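I have been putting off the kitchen post for so long that Tarcísio Bittencourt has started sending me the word "colander?" by text, with no other message. Okay, Tarcísio. This one is for you.

For anybody new around here: I'm trying to work out which kitchen things a person needs to have out, and which ones can go live in a box. I started in the apartment on Arruda (the one with the drawer that opened into the fridge) and I've kept at it here in Cusodcombe, where the kitchen is bigger and I somehow have less room. Don't ask me how. The last post got 861 views, which for this blog is a parade, and most of you wanted to argue with me about spatulas.

So! Spatulas first. I am a slotted person. I like one wide slotted spatula, in plastic so it's nice to my pans, and I use it for eggs, fritters, pancakes, pretty much anything that needs turning over. My sister keeps 12 of them in a jar next to the stove and reaches for the same one every single time. I've watched her do it. The other eleven are basically a bouquet.

Then pans. One round black pan, one pot, and I'd fight you for both. I gave away a big heavy skillet from Belik in the move and felt guilty for a week, and then I made dinner and forgot I ever owned it.

And color, which I know is a silly thing to care about, but I do. I'm all about the soft greens right now, with a bit of pink and light blue in there too. A pale green colander makes me happier than a steel one, and I'm the one who has to look at it.

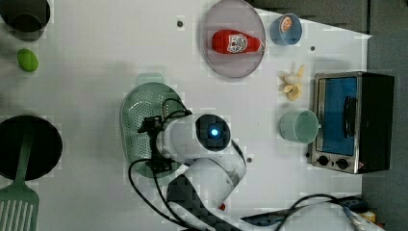
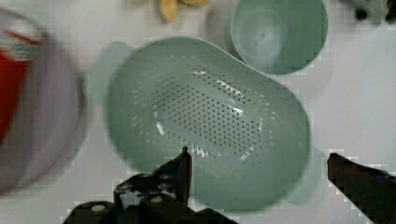
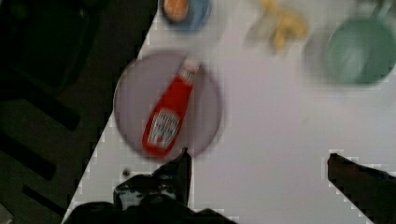
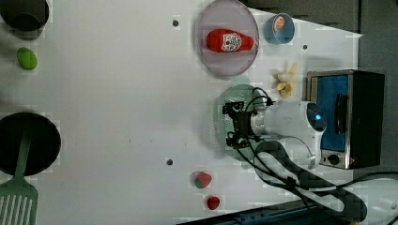
Soft colors, with the ketchup being the loudest thing on the table.

Which brings me to ketchup, and I have opinions. In my house it lives in the door of the fridge, and it comes out to the table on a plate. My grandmother did it that way and I picked it up from her without ever thinking about it. You get a drip, the plate gets the drip, you rinse the plate. Tarcísio thinks this is the fussiest thing he has ever seen a grown adult do, and he irons his dish towels, so I don't feel too bad about it.

The toaster oven is the one I go back and forth on. It takes up so much counter! When I lived alone I used it for every meal and hardly ever turned on the real oven, which in summer is a blessing. Now there are 2 of us and it's mostly toast and leftover pizza. I measured the shelf in the pantry and it would fit, barely, but then I'd have to carry it out every morning before coffee, and I know myself. It stays. Maybe I'll feel different in July when it's too hot to look at an oven of any size.

Mugs and cups are where I've been the toughest. I got us down to 3 each, and I let go of the whole Allau set, the one with the tiny handles you can't get a finger through. They were pretty. I drank out of them maybe twice. The plain ones with the big handles get used all day long — coffee, soup, a handful of grapes, whatever — and they stack okay if you're careful about which one goes on the bottom.

Fruit stays out, always. If I put the bananas in a cupboard they're gone from my mind until the smell reminds me, and limes in the fridge drawer turn into little rocks. Out on the counter I'll at least walk past and eat one (a banana, I mean, I'm not eating limes).

What I still haven't figured out is lids. I have pot lids that don't go with any pot I own, and I'm scared to toss them in case the pot turns up in one of the boxes in the hall closet. There are four more boxes in there and I've labeled every one of them "kitchen misc," thank you, past me.

Next up is the closet, then, and probably the baking sheets. If you have a way of storing baking sheets that doesn't end in a crash every time you pull one out, please leave it in the comments. I've tried standing them up and I've tried laying them flat, and the neighbors have heard both.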